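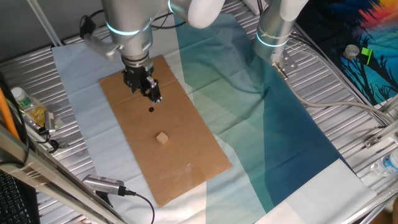 杜诺拉春季中学田径邀请赛:林诺中学女子3000米拿了第一,我嗓子也喊哑了

先把结果说了,省得有人拉到最后去找。2022年4月9日星期六,杜诺拉(Durnora)体育场,春季中学田径邀请赛,女子3000米冠军是林诺中学(Linow)的郭秀雅(Soo-ah Kwak),高二,第一次在校际比赛里跑这个项目。亚军和季军都是戈奈姆中学(Ghoneim)的,她们学校在这个项目上连着赢了好几年,所以看台那边有一阵子特别安静。团体总分第一还是戈奈姆,林诺第二,比去年往前挪了三位。

好了,着急的可以走了,剩下的我慢慢讲。

我那天早上七点不到就到了,因为上回来杜诺拉找车位找到怀疑人生,这次学乖了。结果到得太早,大门没开,我和几个送孩子来的家长在铁门外头站着吹风,有个爸爸从后备厢里拿出一大壶姜茶,见人就倒,我喝了两杯。风是真大,西北风,正好顶着主直道吹,当时就有家长说今天短跑成绩肯定好不了,后来果然如此,这个等会儿说。

今年来了14所学校,比去年多,多出来的基本是北边那几所小学校,有的一个学校就来了一辆面包车,教练自己开。我挺喜欢看这种队的,人少,一个孩子报好几项,跳完远喘着气就往检录处跑,号码布别针都没别好。主办方今年把检录处挪到了北弯道外头,离跳远坑近了很多,这个改动我要夸一句,去年为了检录这事儿吵过一架,在场的应该都记得。

百米:顶风,但是好看

上午的重头戏是100米。男子预赛从九点半开始,一组接一组,跑得飞快(我是说赛程飞快),我去买个煎饼回来已经过去三组了。逆风的关系,没有人跑出个人最好,广播里报成绩的时候看台上一片叹气。不过名次之争是真激烈,男子决赛前三名几乎是一起撞的线,裁判看终点摄影看了好一会儿,几个孩子就叉着腰站在那儿等,谁也不看谁。最后判戈奈姆中学的一位高三选手第一,林诺的小伙子第三。他得知结果以后蹲在地上系了半天鞋带,我估计那鞋带本来就是系好的。

女子百米就没什么悬念了,卫冕冠军起跑就领先,一路领先到底,过了线还往前冲了老远,差点撞上收器材的小车。她教练在场边喊她慢点慢点,她摆摆手走回来,领了成绩单就坐到垫子上吃香蕉去了。

中间插一件小事。女子百米第二组有个孩子抢跑,按现在的规则直接罚下,她站在那儿愣了几秒,眼泪就下来了。旁边道上的对手过去抱了她一下,然后才回自己的起跑器。两个孩子不是一个学校的,我后来也没去问她们认不认识。这一组重新发枪的时候,看台上鼓掌的声音比决赛还大。

田赛那边我只能说个大概

我一个人跑两头,实在顾不过来,跳高基本没看着,抱歉抱歉。跳远我看了后三轮,女子组的冠军是最后一跳翻上来的,她前几跳踩板老是差一脚,教练在那儿拿着卷尺给她重新量步点,量完往后挪了一点点,最后一跳就踩准了。男子铅球赢的是北边一所小学校的孩子,他们全校就来了四个人,四个人全围在铅球圈外头喊,喊得比别的学校几十号人都响。这孩子领奖的时候穿的还是拖鞋,他说投掷鞋夹脚,比完赶紧就脱了。

跳远坑的沙子今年新换过,几个跳完的孩子跟我讲比以前软,落地舒服,就是特别爱往鞋里钻。我在边上站了一会儿,鞋里也进了不少。回家在门口倒鞋,被说了一顿。

下面说3000米

女子3000米排在下午两点一刻,太阳出来了,风小了一些,但还是有。检录的时候我特意过去转了一圈,戈奈姆的几个姑娘凑在一起做拉伸,有说有笑,一看就是大赛跑惯了的。郭秀雅一个人坐在栏杆边上,帽子扣得很低,耳机线从领口绕出来。我本来想过去问两句,看她那样子就没去打扰。做这行这么些年,我就学会了这一件事,赛前别招人家。

先交代一下背景,有些读者可能不知道她。郭秀雅去年主要跑800米和1500米,成绩中上,没进过校际决赛的前三。去年9月开学以后,林诺田径队的教练巴巴克·哈桑普尔(Babak Hassanpour)把她转到了长一点的项目上。这事儿当时在家长圈里还有点议论,觉得孩子800米练得好好的,改什么改。哈桑普尔教练这人话不多,你问他十句他回你两句,家长问他,他就说先练一个冬天看看。

于是就练了一个冬天。每周65公里的跑量,对高中女生来说不算小了,而且林诺那个操场大家是知道的,冬天北边一半老是结霜,她们就沿着河堤跑。我冬天有几次早上遛狗碰见过他们队,天还没全亮,一排小灯一晃一晃地过来,我家狗每次都很激动,非要跟着跑一段。

发枪以后,戈奈姆的三个姑娘马上占住了前面的位置,排成一列,节奏很稳,领跑的轮着换,一看就是商量好的。郭秀雅在第六第七的样子,贴着内道,被夹在中间,头两圈我看着都替她憋得慌。我旁边坐着一位林诺的老校友,他说完了完了,被包住了,出不来了。我说您别急,还早着呢。其实我自己也挺急的。

跑到第三圈,后面有人掉队,队伍慢慢拉长,她就从缝里挪出来了,挪到第四。也没加速,就是别人慢了她没慢。这时候顶风那段直道,前面三个人还在轮换领跑,郭秀雅就跟在第三个人身后,躲着风,跟得特别近,近到我老担心她踩到人家的鞋跟。

变化出在还剩两圈的时候。戈奈姆的头号选手突然提了一下速,估计是想把后面的人甩掉,结果先把自己的队友甩掉了一个。郭秀雅跟上去了。这一下看台上就有声音了,林诺那边的人全站了起来,有人敲栏杆,当当当的,我耳朵都快震聋了。我也站起来了,笔记本掉到前排座位底下去了,后来是一个小朋友帮我捡的,谢谢你啊小朋友,本子上有个鞋印,没关系。

最后一圈的铃一响,前面剩下三个人:戈奈姆两个,林诺一个。过了第一个弯道,郭秀雅还在第三。对面直道是顺风的,她就在那儿开始往外道走,一步一步地往前磨,超了一个。进最后一个弯道,她没有急着超,还是在外侧半个身位跟着。我当时心想你倒是上啊,再不上没机会了。出了弯道,正面是顶风,两个人一起冲,肩膀挨着肩膀,戈奈姆那姑娘咬着牙,头都歪过去了。

离终点还有三十来米,郭秀雅超过去了。她过线的时候手都没举,低着头往前又跑了几步,然后直接躺在了跑道上。第二名就躺在她旁边。两个人并排躺着喘了好一阵,后来是戈奈姆的姑娘先坐起来的,伸手拉了她一把。

赛后说了些什么

我是等她喝完水、换好衣服才过去的。她比我想的爱说话,跟上午坐在栏杆边上那个简直是两个人。

我问她最后一个弯道为什么不上,她说教练讲过,弯道外侧超人是跑冤枉路,让她等出弯再说。“我其实特别想上,”她说,“腿都要自己上去了,我一直在心里喊等一下等一下。”

我又问她耳机里听的是什么,她笑了半天,说什么也没放,早上出门手机就没电了,戴着就是不想让人跟她说话。得,幸亏我没过去。

说到改项目的事,她讲去年秋天刚改的时候很不高兴,有两个星期见了教练绕着走。第一次跑长距离,跑到后来岔气,一个人在河堤上走回学校,越走越委屈。后来慢慢就习惯了,到了冬天中间那阵子,有一天跑完发现自己还能接着跑,就没再跟教练闹别扭。

哈桑普尔教练这边,我照例准备了一堆问题,他照例没怎么回答。问他对今天的战术满不满意,他说还行。问他最后一圈紧张不紧张,他说风有点大。我说您这算什么回答啊,他想了想,补了一句:“她第二圈的位置不好,回去要讲的。”旁边几个队员听见了直起哄,说教练你就夸一句能怎么样嘛。他摆摆手去收帐篷了。

不过我后来看见他一个人在终点线那儿站了一会儿,把秒表拿出来看了看,又揣回去了。我没过去。

戈奈姆中学的教练倒是很大方,专门走过来跟林诺的人握手,说今天跑得漂亮,下次见面再较量。她们这届的三个主力有两个明年还在,所以这个“下次”我是很期待的。

接力,又是接力

4乘400米接力照旧放在最后,照旧是全场最吵的时候。林诺的男队第三棒交接出了点问题,棒没掉,但是两个人在接力区里摸了两下才摸到,一下子从第二落到了第五。最后一棒追回来两位,拿了第三。第三棒的孩子下来一直跟队友道歉,最后一棒的那位搂着他脖子说没事没事,你让我多超了俩人,我妈都录下来了。

女子接力戈奈姆赢得很轻松,团体总分也就是靠这一项彻底拉开的。林诺的女队拿了第二。郭秀雅没有上接力,她裹着毯子在内场给队友喊加油,喊到后来也没声儿了,跟我一样。

我得说一句,戈奈姆这个团体第一拿得实实在在。她们人多是一方面,另一方面是几乎每个项目都有人进前八,很少有空着的。有人老爱讲她们学校条件好,我觉得吧,条件是一回事,孩子们天天在那儿练是另一回事,你去看看她们跨栏队的膝盖就知道了,没一个膝盖是完整的。

场外的几件杂事

碧丝缇(Bistis)体育用品店今年在入口那儿摆了个摊,可以免费换鞋钉。我去的时候排着长队,老板娘拿着小扳手一双一双地拧,头都不抬。有个孩子的鞋钉锈死了,拧了快十分钟才下来,后面的人居然都没催。店里还给每个项目的冠军送了一条毛巾,颜色是亮橙色的,隔着一个操场都看得见。铅球冠军把他那条系在头上,一直系到上车。

食堂的炒面中午十二点半就卖完了,我没吃上。我每年都没吃上。今年还看见有人端着两份从我面前走过去。求求主办方明年多炒一锅。

厕所今年排队情况好了很多,南看台后面那几间终于开了。去年锁着,大家都得绕到体育馆里去,有个跑400米栏的孩子差点因为这个误了检录。

广播里有一次把林诺念成了“诺林”,念了整整一个上午,下午换了个人念就对了。林诺的孩子们后来干脆自己喊“诺林加油”,喊得还挺起劲。

有一位家长的车钥匙丢在了西看台,黑色的,挂着一个小毛线球,散场的时候还在传达室。是您的话赶紧去领。

接下来

下一站在林诺自己的主场,时间还没有最后定,学校那边说要等跑道北边那段补完。哈桑普尔教练确认郭秀雅会继续跑3000米,1500米报不报看恢复情况。我问能不能透露一下目标成绩,他说不能。

戈奈姆那边,百米冠军下一站要兼跳远,他教练说是孩子自己要求的,磨了他一个月。跳高的姑娘脚踝有点不舒服,会歇一站。

各项目前八名的完整成绩单,主办方贴在了体育场南门的公告栏里,各校也都领了一份。我手里这份有两处号码和名字对不上,已经跟记分处的人说了,他们在改。发现自家孩子名字写错的,找各自学校的领队登记就行,别来找我,我上次帮忙转了一圈,把人家两兄弟的成绩给弄反了,弟弟高兴了一晚上。

对了,那位带姜茶的爸爸,您的壶盖在我包里。我也不知道怎么跑进来的,下一站带给您。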